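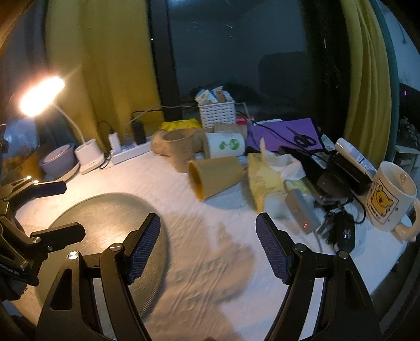
Getting a robot to set a fallen cup upright should not need a laboratory bench, according to Osvaldo Amaral, and training material gathered among ordinary household clutter has been in short supply for too long.

Oct 3, 2026 – Lavurex and its research partner Skokton have published the results of a study into how robots learn to handle small objects on soft, uneven surfaces such as bedding. The method, named Falcão, uses demonstrations recorded with a hand-held gripper, so no robot is needed while the data is being collected.

The team recorded demonstrations in 37 homes, starting in March. Cups, keys, scissors, pouches and cables were left among one another on beds and sofas, by day and under lamplight. People carrying out the tasks were asked to work at their normal speed.

A control model trained on 300 of these demonstrations was then tested on a robot arm in 2 flats it had no data from. Over 300 attempts at picking up or righting an object, it succeeded 229 times. Most failures came when the fingers closed on a fold of the sheet along with the object, or when a cable lay across it.

Shiny surfaces and strong shadows caused fewer errors than expected. Thin, flat items remain difficult – keys in particular – and the study reports those results separately.

The next stage will look at tasks that need two hands, such as opening a pouch and taking something out of it. Jondness will supply the arms for that work.

The paper and the list of tasks are available from Lavurex on request. The recordings will be released once checks for personal details have been finished.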